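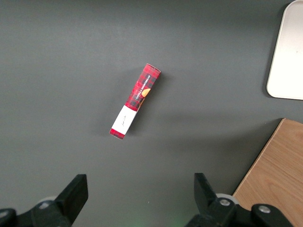
Did the salt road really run through Testthorpe?
So the guidebooks say, on the strength of one chart copied long after the last trader had gone. We have our doubts, and want readers to help test it.

The Carroll papers hold 283 toll slips, 157 of them never transcribed. Each reader takes a batch and works from scans at home, starting in September. 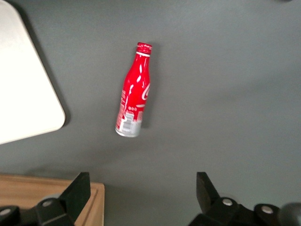

Old handwriting helps, patience helps more. There is no fee - travel to the 3 meetings at Osell is paid - and we can't promise a discovery. If the slips show wool and no salt, we'll print that.

Write to Tetteh Alhassan with a few lines on what you've read and why you doubt it.

Home | Papers | Take part | Contact

Recent items
Who drew the Venda chart?
Tolls and toll dodgers

Contact the Carroll papers desk | Back to top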